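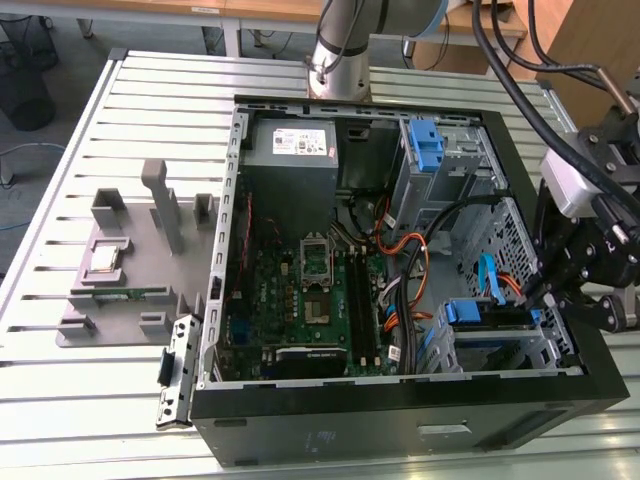 Skellcombe, February

Reading time: 3 min

4.2 Slip at the memory module: a failure we learned a lot from

Of all the faults logged during the assembly trials, the one we enjoyed chasing most was the one that stopped the cell for 2 days. The task is laid out in Figure 3. An opened desktop tower lies on its side on the slatted table, with the processor and the memory module waiting in the printed fixture to its left, and the arm has to move each part across to the board. Processor placement had been going beautifully (see 4.1), so we went into the memory trials in very high spirits!

The fault showed itself late in a block of 200 attempts. The gripper closed on the module, lifted it clear of its slot in the fixture, carried it over the case and began the downward press. Partway through the press the module rotated between the fingers, one end rode up on the latch, and the controller kept pushing. The force limit should have ended the move right there. It didn't, and the press ran on until the operator hit the stop. The module was scrapped and the latch at that end of the slot was cracked.

What makes this such a lovely problem is that both halves of it were hiding in plain sight in our own logs. The limit in our Valine controller was set at 60 newtons, which is a sensible figure for a straight press, but it was being checked only against force along the tool axis. Once the module had tipped, a good share of the load went sideways, and the axial reading stayed comfortably under the threshold the whole way down. The second half was the grasp. The fingertip pads had worn, and a module picked up a few millimetres off centre could pivot under load even though the grasp check, which looks only at finger opening, had passed it.

We reproduced the slip on purpose with a sacrificial board and a reduced press speed, and got it 3 times in a single afternoon by shifting the pick point toward one end of the module. Seeing the sideways force climb on the plot while the axial trace sat there looking perfectly healthy was the best moment of the whole study.

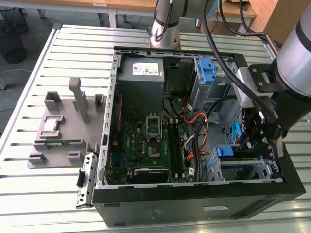 Figure 3. Work area for the memory trials, two views.

Wiroj Luangrath, reading a draft of this section, argued that the pads were a distraction and that the limit check alone should carry the blame, as any grasp will slip sooner or later and the controller has to cope when it does. We agree about the priority. The check now uses the magnitude of the full force vector, with a separate and much lower limit on torque about the finger axis, and a trip on either one freezes the arm before it backs off along its approach path.

We've kept the pad inspection as well. Kwok pads are cheap, and swapping them at the start of each block takes very little time. The pick point is now also corrected from a camera estimate of the module's centre before the fingers close. Cable clearance around the drive bays is a different kind of hazard and gets its own treatment in 4.3, along with the Ernia path planner settings.

Contact: the corresponding author, Skellcombe | © The authors | Back to top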